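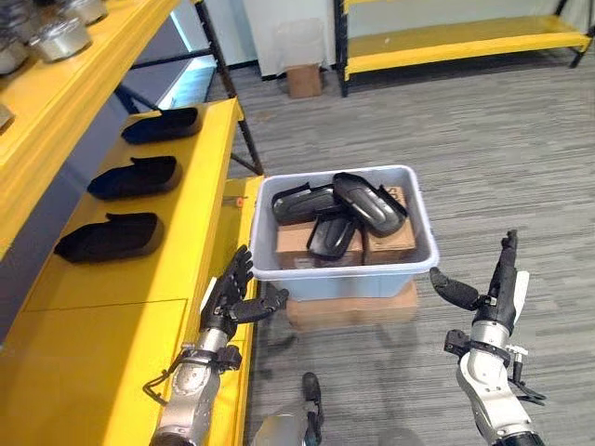 Bleddyn Jenkins asked at the close of the previous session whether a carton should ever be left inside a bin, or whether the contents should always be unpacked first. These notes take up his question.

Course Materials > Storage and Stockroom Practice > Handouts

Home Syllabus Handouts Reading Contact

Unit 7: Bins, Cartons and Open Shelving

Prepared by Hashini Jayasinghe for the Surnville evening course

1. Scope

This unit concerns small stockrooms in which molded parts, metal canisters and soft goods are kept close together. Such rooms seldom have space for separate bays. The method taught in the course is the Rosser layout, under which each kind of item is given a fixed place and the bin is treated as a temporary container only.

2. Open shelving

Shelves are assigned by shape before they are assigned by use. Round canisters with lids may be grouped at one end of an upper shelf. Padded or fabric-covered items are set in a single row, all facing the same way, so that a missing one leaves a visible gap. Curved plastic parts do not stack well and should stay in a bin until a place of suitable depth has been found for them.

Glossy parts require some care. They should be lifted out singly and should not be drawn across one another. Where such parts lie on top of cartons, the parts are removed first.

3. Cartons within bins

A carton may remain in a bin under the following conditions:

- its label can be read without lifting it;
- its flaps do not stand higher than the rim when a lid is to be fitted;
- any loose metal item beside it is entered separately on the bin card.

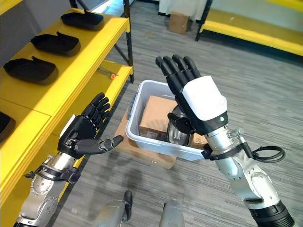
Figure 2. Translucent bin holding a labeled carton and a metal item.

Students often record the carton and omit whatever lies next to it. In the March exercise this was the most frequent error in the Carkwood stock sheets. The bin card is to be filled in from the contents as found, and the carton label copied afterward.

4. Bins on the floor

A bin kept at floor level should leave the walkway clear. It may be raised on a flat carton for sorting, provided that the carton does not give under the load. Raised bins are returned to their shelf at the end of the period.

5. Trays and shallow boxes

Shallow containers are reserved for items in current use. They carry no card of their own and are listed under the shelf on which they belong.

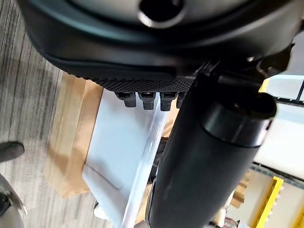 Angharad Prydderch objected that a tray without a card is soon forgotten, and proposed that every tray be numbered whether or not it is in use. The point is reasonable, and groups may adopt the practice if they apply it to all trays on the unit.

6. Assignment

Prepare a layout for one shelving unit with no more than 10 bins. State which cartons will remain closed and on what grounds. Submit the plan with a completed bin card for each bin.

Reading: course reader, section 7, "Labels and Bin Cards."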